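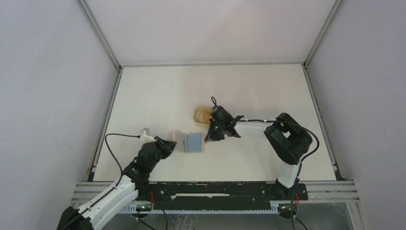
Según una lectora que participó el año pasado, lo mejor fue descubrir que su abuela y la vecina de enfrente llamaban de forma distinta a la misma hierba, y que las dos tenían razón. Comentarios como el suyo nos han animado a abrir otra vez la puerta, y con muchas más ganas.

CONVOCATORIA ABIERTA
Buscamos participantes para el herbario oral de Lirnley

En Drundetti llevamos tiempo recogiendo nombres populares de plantas: los que se dicen en casa, en la huerta, en el camino del río, y que casi nunca aparecen en las guías. Tenemos ya 1.556 nombres anotados, con la pronunciación de quien nos los dio, y nos sigue emocionando cada uno que llega (¡el de «quitasueños» para una simple manzanilla nos tuvo contentos una semana entera!). Ahora queremos completar la zona de Lirnley y las aldeas de la ladera norte, de las que apenas sabemos nada.

Qué vas a hacer

Pasearás por un recorrido que eliges tú, cerca de tu casa o de la de tu familia, y anotarás las plantas que reconozcas con el nombre que se les da allí. Después hablarás con una o varias personas mayores del lugar y grabarás la conversación con el teléfono. Nos interesa todo: para qué se usaba la planta, quién la recogía, si se vendía, si daba mala suerte meterla en casa, si había una canción. Las grabaciones duran lo que duren; hay quien despacha el asunto en un cuarto de hora y hay quien acaba merendando.

No hace falta arrancar nada. Una foto de la hoja y otra de la flor bastan para que el grupo de botánica identifique la especie. Si no hay flor, una foto de la planta entera. Pedimos por favor que las zonas protegidas se recorran siempre por sendero señalizado.

A quién buscamos

A cualquier persona mayor de edad con curiosidad y un poco de paciencia. No pedimos estudios de botánica ni de lengua, y en la edición anterior algunas de las mejores fichas las hizo gente que no distinguía un fresno de un olmo. Sí necesitamos que tengas relación con la zona o puedas desplazarte hasta ella, y que puedas dedicarle unas cuantas tardes entre mayo y septiembre. Si hablas con soltura la variedad local, estupendo, dínoslo en la solicitud. También se puede participar en pareja o en familia, con una sola inscripción.

Qué ofrecemos

Un taller inicial de 2 sesiones, una sobre reconocimiento de plantas y otra sobre entrevista y grabación. Cuaderno de campo y guía de bolsillo. Abono del transporte público y de los kilómetros en coche propio, previa presentación de los justificantes. Tu nombre en el libro, si quieres que aparezca, y un ejemplar para ti y otro para cada persona entrevistada. La participación no está remunerada.

El libro lo publicará la imprenta Skorer, la misma que hizo el primer volumen, con 536 entradas y aquellas guardas verdes que tantas cartas nos trajeron. Para el segundo calculamos unas 581, aunque ojalá haya que pelearse con la maqueta porque no caben.

Sobre las grabaciones

Cada persona entrevistada firma una hoja de consentimiento, que os daremos en el taller, y puede retirar su grabación en cualquier momento. Los archivos se guardan en el fondo sonoro de la Biblioteca Jansen y se pueden escuchar allí, en sala. No se cuelgan en internet sin permiso expreso.

Cómo apuntarse

Escríbenos unas líneas contando quién eres, qué recorrido te gustaría hacer y, si te viene alguno a la cabeza, un nombre de planta que hayas oído en tu familia. No es obligatorio, pero nos hace muchísima ilusión leerlos. Puedes dejar la carta en el mostrador de la Biblioteca Jansen, por las tardes hasta las 19.30, o usar el formulario de la sección «Participa» de esta web.

El plazo termina a finales de abril. Contestaremos a todo el mundo durante la primera quincena de mayo y el taller será ese mismo mes, en horario de tarde. Si necesitas una sala accesible, intérprete o cualquier otra cosa para poder asistir, indícalo en la solicitud y lo preparamos.

Quienes ya participasteis en el primer volumen podéis repetir sin rellenar de nuevo el formulario; basta con un mensaje indicando el recorrido.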